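Cirstead Film Society
Minutes of the October 2018 members' meeting
Held in the upstairs room at the Droker Street Library

In the chair: Bo-ram Ok
Minutes taken by the secretary

1. Welcome and apologies

Bo-ram welcomed everybody, old faces and new, and thanked those who had come up the back stairs while the front ones are being painted. Apologies were read from the Haddad family, who are away visiting grandchildren and asked us to save them a copy of the new program.

2. Minutes of the last meeting

Approved as sent out, with one correction. The film praised so highly under item five was the silent version and should have been recorded that way. The secretary is sorry for the mix-up and has since watched both, and enjoyed both very much.

3. Money

We have $493 in the account after paying the screening license for the spring. The suggestion of raising the guest ticket by a dollar was talked over at some length (there were good points on both sides, and one or two that were mostly about the price of popcorn) and it was agreed to leave it alone until April.

4. Winter season

The theme will be courtroom dramas. Bo-ram had a list of seven titles and read it out with a few kind words for each. Members were glad to see two older black and white pictures on it. There was a lively discussion of whether a film that only gets into the courtroom in its last half hour really counts. Most felt that it does, provided the rest of it has been leading there, and the list was approved as it stood.

A request was made for at least one comedy. Bo-ram promised to look for one with a judge in it.

5. Running times

Several members would like an intermission in anything over two hours. Others felt strongly that a break spoils the mood, and that a director who wants us in our seats that long has probably earned it – or at any rate ought to be given the chance. We will try an intermission at the first long film of the season and ask people on the way out how they liked it.

6. Projector

The Kulent is still giving a greenish picture on the left side. A new lamp has been ordered.

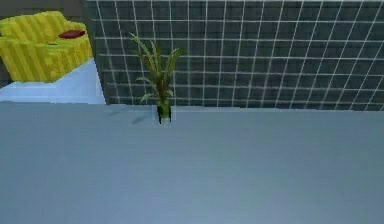
Bo-ram will let everyone know when the lamp comes in, and in the meantime the library has very kindly said we may go on using theirs, as long as it is back in its cupboard by closing.

7. Program notes

It was agreed to print 50 copies for each screening, on one sheet, folded. Notes should keep the ending to themselves, please, even for films that everyone is supposed to have seen. Anyone who would like to write one should speak to the secretary.

8. Other business

A gray scarf was left behind after the last screening and is at the library desk.

The meeting closed with thanks to Bo-ram for the lemon cake.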